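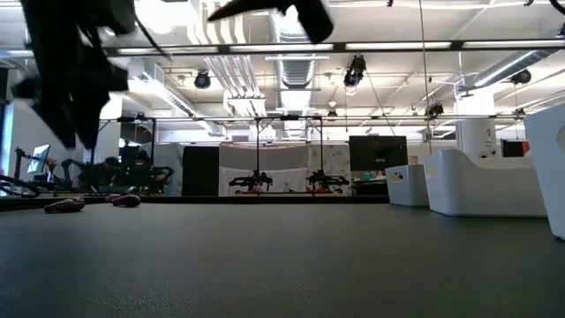 **Learning and Access Officer, Nillcombe Museum, Prirnbridge**

Part-time, 17 hours a week, fixed term to the end of April. The museum holds 3,224 catalogued objects, mostly from the town's mills and the Amance canal, and is open 11 months of the year.

You will run our school visits, write the family trails and look after the handling boxes. You will also work with Demirtaş, the design firm redoing our ground floor galleries, on labels and large-print guides. Some evening work – usually talks, finishing by 9 pm – is taken back as time off.

We need someone who has:

- taught or led groups of children, in a museum or elsewhere
- written for the public
- a fair idea of how to keep a small budget

A driving licence is useful but not required. A museum qualification is not needed. The post is subject to a DBS check.

To apply, send a CV and a letter of no more than 3 pages to the museum office. Please tell us if you need the form in another format. Interviews will be held at Nillcombe – travel costs within the county are paid.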